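Pickled Green Beans, Revised for the Coming Season

April 1, 2024

The method set out on this site last July for pickled green beans has been revised. Readers in Surkesbridge wrote to report that the earlier version was too sweet, and on repeating it in the Jamia kitchen I agreed with them. The quantity of sugar has been reduced accordingly. All other proportions remain as published.

For two pint jars, the following are required: 400 grams of green beans, trimmed to fit the jars; equal parts white vinegar and water, enough to cover; salt, dill seed, and garlic. A pinch of dried chili is optional. Jaramillo beans from the Westico market stall were used for testing, although any firm, young bean is acceptable.

Blanch the beans for two minutes and transfer them at once to cold water. Bring the vinegar, water, salt, and sugar to a boil, stirring until clear. Pack the beans upright with the seasonings and pour the liquid over them. Allow the jars to cool, close them, and refrigerate for 7 days before serving.

These are refrigerator pickles and should not be stored in a cupboard. Readers who wish to keep them on a shelf should follow a tested canning procedure. 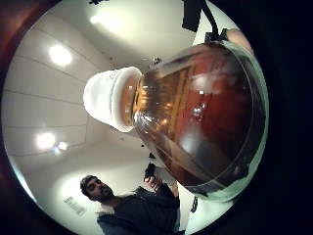
Glass jar with a white screw cap, filled with dark amber liquid.

Questions concerning quantities may be left in the comment section. A revised method for pickled beets is in preparation and will be posted once testing is complete.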